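Plates, Surfaces and Small Green Things: Embla Isaksson on Setting Up a Work Table

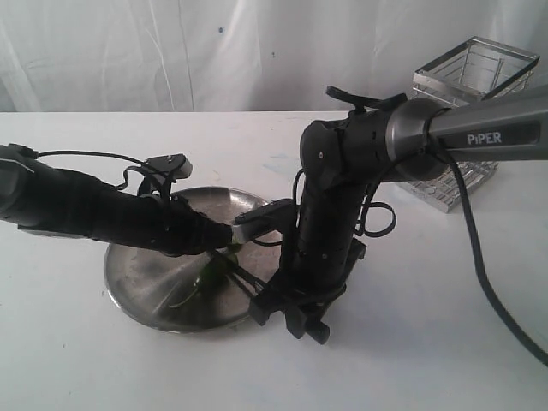

A round stainless steel plate on the white table, with a small green item inside it.

Embla Isaksson has spent most of her working life on tableware, first in purchasing at Engström and then in the test kitchen at Pulonden, where she now decides which plates, trays and bowls go onto the work tables. Her specifications are short. The one for round metal plates fits on a single sheet and has been revised twice. Yen-ting Chang spoke with her in September about surfaces, rims, wear and the handling of small food items.

The conversation began with the plate. Pulonden uses stainless steel for nearly all of its table work, and Isaksson was asked whether this was a matter of cost.

"Partly," she said. "Ceramic is cheap too, if you buy plain stock. But ceramic chips at the rim, and a chipped plate has to come out of use the same day. Steel gets dented and scratched, and you can keep using it for a long time before either of those matters."

Her records show how long. Of the 948 plates the kitchen has bought through Dimard, 596 are still in service. Most of the rest were withdrawn because they no longer sat flat. Isaksson checks flatness by setting the plate on a known level surface and pressing down on opposite sides of the rim. A plate that rocks is set aside and checked a second time after washing, since dried food on the base can give the same result.

"People skip the second check," she said. "Then I get a box of plates marked as bent, and half of them are just dirty underneath."

On rims, she has a clear preference. A slightly raised rim holds a small item on the plate when it is pushed toward the side, and it leaves enough room to reach in from a low angle. A deep rim is better for liquids and worse for everything else. Pulonden tried a deeper plate for one season and returned to the shallow type.

"With a deep one you have to come in steeply, from above," she said. "If you're picking up a leaf or a slice of pepper, you want to get under the edge of it. The wall of the dish is in your way. On a shallow plate you can approach from either side."

Polished steel has one drawback that she raised without being asked. It reflects. Anything dark held over the plate shows up in it as a dark patch, and a person judging whether the plate is clean may mistake the reflection for a stain. Her instruction is to move the plate and look again. If the patch stays in the same spot on the metal, it is a mark. If it shifts, it is a reflection. She does not accept fully mirrored plates for this reason, but she has found that a brushed finish causes its own trouble, as streaks from wiping run along the brush lines and are hard to tell from the finish.

"I have stopped worrying about streaks," she said. "Residue is what I care about. You find residue with your thumb."

The discussion turned to what goes on the plate. Green items are the standard choice for small-piece work at Pulonden. Isaksson gave contrast as the reason: green stands apart from gray metal and from a white table, and it remains visible under most lamps. The size of the piece matters more than its type. Anything shorter than 60 millimeters is classed as small and is placed near the center of the plate, one piece at a time.

She was asked about the use of imitation vegetables, which some kitchens keep for practice.

"They have their place. They don't wilt, and you can wash them. But they slide in a different way from fresh food, and they don't stick to the plate. A real leaf with a little water on it sticks flat to steel and you have to peel it. If you only ever practice on plastic, you haven't practiced that."

For that reason the kitchen alternates between the two. Fresh pieces are cut at the start of a shift and kept covered. Imitation pieces are kept in a separate drawer and never share a plate with food.

The table itself took up the last part of the interview. Isaksson asked for matte white tops when the room was refitted by Nisport, and she would ask for them again. A gloss top throws glare back at the person working. Matte white shows smudges and scuffs, which she regards as useful up to a point.

"You see at once where the wear is. Metal plates leave marks when they get dragged -- everyone drags them, whatever the sheet says. I don't try to get every scuff out. Scrubbing takes the matte off and leaves a shiny spot, and the shiny spot is worse."

Her cleaning method is a damp cloth, mild soap and a dry cloth afterward. Abrasive pads are kept away from the tables. Marks that remain after 2 passes are left alone.

White fabric behind a work table gets less of her attention. It keeps the background plain, and she considers wrinkles acceptable so long as the cloth hangs clear of the work surface. Small specks are dealt with at the next wash. She has been asked to replace fabric with rigid panels and has so far declined, as panels have to be wiped and cloth can be taken down and laundered.

Asked what she would change in the current specification, Isaksson named the entry on stacking. It permits plates to be stacked wet, and trapped water leaves spots on the steel. The revised sheet will require a dry cloth between washing and stacking.

"It adds work at the end of the shift," she said. "I expect complaints, and I'm going to issue it anyway."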